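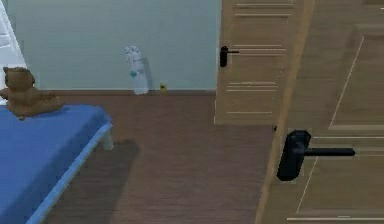

Can you get a fair idea of what Grasura does from a single open day?

You can get a good feel for the controls and for how it handles doors, but you won't learn much about setup or how it runs on your own computer.

56 shares | 3 comments

So I spent an afternoon at the Haberkorn open day in Clavthorpe, mostly parked in front of the Grasura station, and I've been meaning to write it up before I forget the details. Grasura is a home simulator for teaching robots to do household jobs. You load a house, you drop in a robot, and you drive it yourself or let a trained one have a go. The demo this time was all about doors, which sounds dull and was the most fun I had all day.

The way they ran it was pretty relaxed. You got a short talk, then a turn with the hand controller, then you could hang back and watch the trained version work through the same house. I liked that order a lot. If I'd watched the trained one first I would have thought, well, it's a door, how hard can it be? After my own turn I was rooting for it!

My first try was terrible. I came at the handle from too low, hooked the lever, pushed when I should have pulled, and the door just sat there. The second try I got the latch to release and then drove straight into the door I'd opened. A kid in line behind me told me to back up first, and the kid was right. By the end of my turn I could get through without making a mess of it, though I was slow and I kept forgetting that I had to let go of the lever before swinging wide.

What sold me on it was how the handle feels. The controller gives a little buzz when you make contact and then a stiffer push back as the lever goes down, and you can tell when you're about to slip off the end. I've tried a couple of cheaper programs at home where the door basically opens if you touch it in the right spot. Grasura makes you work for it (there's a stiffness setting, and they had it turned up to medium for us).
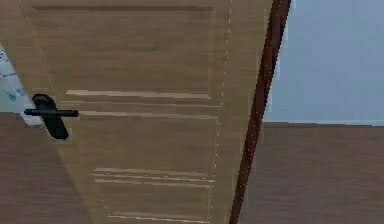

Then there's the view. They switch you to the close-up camera when you go in for the handle, and I found it hard to judge distance that way. You get a tilted view with jaggy edges on things, and your brain has to catch up. A woman next to me loved it and said she couldn't do it from the room view at all, so maybe it's a matter of taste. You can flip between the two with your thumb, and I wish they'd told us so at the start. I found the button by accident.

The rooms are kind of plain. I know the point is practice and a plain room loads fast, but I'd love some more clutter to get around, laundry on the floor, a chair in the wrong place. The staff said there's a furniture pack coming in December. They didn't have a price for it.

Watching the trained version was great and a bit frustrating. It did well on lever handles. When they changed the starting spot it sometimes reached a hair short, stopped, and started over, and the person running the station would reset it a little faster than I wanted. Let it struggle! I learned more from the misses than from the clean runs, and I'd have happily watched ten more of them.

Now the money part. The home version is $127 and the one with the buzzing controller is $179. If you're going to buy it at all, get the controller. I tried the keyboard version on the second table (Emeck, who make the controller, had their own corner there) and it took all the joy out of it. You're tapping arrow keys and hoping.

A few gripes about the day itself. The line was long and there was only the one good station. The speaker volume was way too low for the talk, so the back half of the group was guessing. And I never got a straight answer about whether it'll run on an older laptop. The sheet they hand out lists the requirements in tiny print and mine is right on the edge, so I'm going to wait until I can borrow a newer one before I order.

I'd go again. Get there early, ask for the thumb button, and do your own turn before you watch anybody else's.

127 likes | Share this review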